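Picking from Clutter: Gallery

Lab notes and pictures from the Stimeck project, Roltdale
Posted 14 October 2019 by Linnea Blomqvist

We've been teaching an arm to pick up things it has never met before, and we're finally at the point where it's a real pleasure to watch! The question behind the project is a simple one: how much does a robot need to know about an object before it can grab it? Our answer so far is "a lot less than we thought in May."

The method, in short: a network looks at a depth picture of the bin, scores a whole crowd of possible grasps, and the arm tries the best one. Every try, good or bad, goes back into the training set. Vitória Fonseca wrote the scoring part and Leandro Salinas built the loop that keeps it all running (he also gets the messages when it stops). We have logged 2,573 grasps with this version.

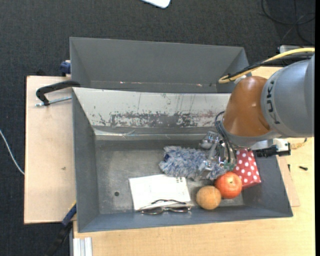
The mix of objects matters more than we expected. Boxes and balls are friendly, because their shape tells you nearly everything. Soft and shaggy things are another story, since the depth picture of a pile of fibers is mostly noise, and thin flat things barely stand out from the bin floor at all. Glasses are Ekow Essien's favorite test. Thin frames, see-through lenses, awkward balance!

We train with 16 objects at a time and swap 3 of them after every round, so the network can't get too comfortable. Sena Agyeman picks the swaps and has a gift for finding trouble.

The result we're happiest about is how well the scores carry over. Objects held back from training were picked up almost as reliably as the familiar ones, and when the first grasp slipped, the second choice was usually a sensible one. Two things still beat us: anything lying flat in a corner, and anything half under something heavier.

Next up is moving items from one bin to another without dropping them on the way. More pictures when we get there.

Code questions to Leandro, object suggestions to Sena. The odder the better!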